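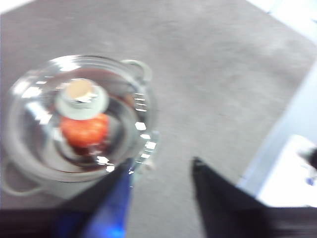 Photo: Yeshi Gebremichael, wrist camera view, Lollow shared workshop

Quartey wrist camera mount and two-finger gripper kit

Sold as a parts kit. Arm, controller and power supply not included.

I sell this kit, and I would like you to read the page before you order one. Most of the emails I get come from people who watched a polished video of some other arm and expect the same thing from a bag of printed parts on a bedroom floor. You can build something useful with it. You will also spend more evenings on it than you planned, and a fair share of those will go to cable routing.

What you get

Two fingers, one gripper body, the camera bracket, a bag of screws and a strain relief clip. The fingers are not a matched color pair. The build in the photo has one blue and one black, and I ship whatever is on the shelf. If that bothers you, print your own; the files come with the kit.

The camera is not in the bag. The bracket takes the small board camera Brirnska sells, and with some filing it takes others. I have not tested yours.

Specs

Finger length: 135 mm
Screws: 17, including 2 spares
Camera: small board type, not supplied
Fits: Urkdale hobby arm, both versions
Assembly time: one long evening if you have done it before

What it is good for

Picking up light, forgiving objects at low speed, with you close enough to reach the power switch. Toy food, caps, small cups. A wrist camera helps because it travels with the gripper, and you can see the fingertips and the target in one view, as you can with the glass saucepan at the top of the page.

What it is not good for

Anything heavy, hot, sharp or dear to you. I would not use it over a working stove and I won't answer questions about doing so.

Motion blur

Look at the photo again before you write to ask about image quality. The carpet is readable, the red-orange toy is readable, and the spacing of the short white marks on the glass is stretched. Small cameras do this when there is movement. More light helps. Moving slower helps more. Brirnska's listing says "crisp in motion" and I have no idea what they had in mind.

Glass

Prapai Kaewsai, who checks my instructions by following them literally, wanted a warning about glassware, so here is one. Clear glass throws highlights all the way round the rim, the base adds rings of its own, and the floor shows through it. A detector that was happy with an opaque bowl may get confused. I have read plenty of forum posts claiming one more training run fixes it. Maybe. Start with something dull and opaque, get that reliable, and only then bring out the cookware.

Low-pile carpet is a decent surface for early tests – it's quiet and things don't skate away. It also sheds fluff, so keep the gripper joints clean.

Fitting notes

Screw the bracket down finger-tight, run the gripper through its full travel, then tighten. Leave a loop of cable at the wrist big enough to pass two fingers through. If the view shows a broad dark band along the bottom edge, you are looking at the gripper body. You can tilt the bracket to lose some of it, but you will lose some of the fingertips as well, and I'd keep the fingertips.

Don't trust the default grip force in the Urkdale software. It is set at 900 on their scale, whatever that scale is. Start low and work up.

Ordering

Kits are packed in small batches and the next one goes out in August. Unopened kits can come back for a refund. Opened kits can't – I have had too many returned with half the screws. Replacement fingers are sold singly, left or right, so say which when you order.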